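Retik Price Alerts for Small Metal Buyers: Six Months of Use

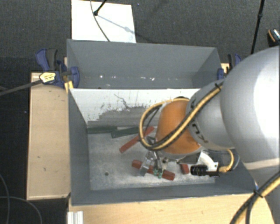

By M. Abreu
Contributing writer, commodities and trading tools
February 2, 2024

I subscribed to Retik in August, when silver was moving every day and I was tired of refreshing three different pages to know the price. It is a service for people who buy and sell metals in modest amounts. You get live prices for gold, silver, platinum and palladium, alerts by phone or e-mail, and a simple record of your own trades. The yearly plan cost me $342, paid in advance. There is also a monthly plan, but it leaves out the trade record, and for me this record is the main reason to pay.

The setup is easy. You choose your metals, your currency and the unit, and then you write the price levels at which you wish to be informed. I made eight alerts on the first evening. The program accepts a fixed price or a percentage move in one day. I recommend the percentage, as fixed levels become old very fast and you must remember to change them.

The alerts come quickly. When silver dropped after a strong report on American jobs, my phone rang before I saw the news on any financial page. Only once I had a problem: an alert for platinum came 3 hours late, in the night, and support answered me that a data supplier had been down. They were polite, but they did not offer any refund for it.

The charts are the weaker part. You can look at one metal at a time, and you can put a moving average over it, but you cannot compare gold with the dollar index or with bond yields. For somebody who follows interest rates this is a serious lack. I continue to use Derden for this purpose – it is free, it is ugly, and it has all the series I need. If Retik would add a second line to the chart, I would close Derden the same day.

The trade record deserves more praise. You enter the weight, the price and the dealer's fee, and it calculates your average cost. It also shows the premium over spot that you paid, and I was not happy to see mine. On small silver bars I was paying much more than I believed. I changed my dealer to Pordale after this, and the premium became smaller. The file for the tax office can be saved as a spreadsheet with a limit of 400 lines. My own record is far from this limit, but an active trader should know it before paying.

There is a daily comment on the market too. It is short and written in a calm tone, without promises that gold will double. Sometimes it only repeats what the central bank said the day before, and I stopped reading it after some weeks.

Would I renew? Yes, but only if I continue to buy every month. A person who buys one coin for a birthday does not need this service, and the free prices on any bank page are enough. I would also wait for a discount, as the company sent me one for new customers two weeks after I had paid the full price.

My rating: 3.5 out of 5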